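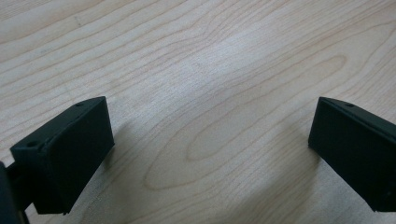 Werkstoffkunde Möbel, Handout zu Sitzung 4: Helle Tischplatten beurteilen
Dozentin: Araceli Llorente

Stand: 28. Juli 2023

Viel von dem, was über helles Holz geschrieben wird, stammt aus Prospekten. Bitte entsprechend lesen.

1. Maserung
Verschachtelte Ovale auf einer Platte gelten gern als Beleg für »echtes« Holz. Das ist zu schnell geschlossen. Solche Fladern entstehen beim Tangentialschnitt, sie finden sich aber ebenso auf Furnier und, gut gedruckt, auf Dekorpapier. Wer es wissen will, schaut auf die Kante: Läuft die Zeichnung um die Ecke weiter? Von oben allein bleibt es eine Vermutung.

2. Holzart
Birke oder Ahorn? Auf Fotos würde ich mich nie festlegen. Beize, Öl und Lampenlicht verschieben den Ton stärker, als die Arten sich unterscheiden. Im Katalog von Kitley heißt derselbe Farbton auf zwei Seiten verschieden – das sagt genug.

3. Glanz
Ein heller Fleck unter der Deckenlampe ist zunächst eine Spiegelung. Auf den Lack lässt sich daraus wenig ableiten. Blickwinkel wechseln, Lampe ausschalten, noch einmal hinsehen.

4. Gebrauchsspuren
Feine Schrammen und dunkle Pünktchen bitte getrennt notieren. Ein Pünktchen kann Schmutz sein, ein Einschluss oder ein kleiner Ast. Erst wischen, dann urteilen. Die Angabe »kratzfest« bei Vītola ist ohne genanntes Prüfverfahren wertlos.

5. Schleifen
Körnung 100 für den Vorschliff, 270 für den Zwischenschliff. Ob 400 danach noch etwas bringt, ist umstritten; ich habe auf geölten Flächen keinen Unterschied gefühlt.

Aufgabe bis zur nächsten Sitzung
Eine Tischplatte zu Hause prüfen, eine halbe Seite, mit Angabe der Lichtquelle. Skript S. 54 vorher lesen.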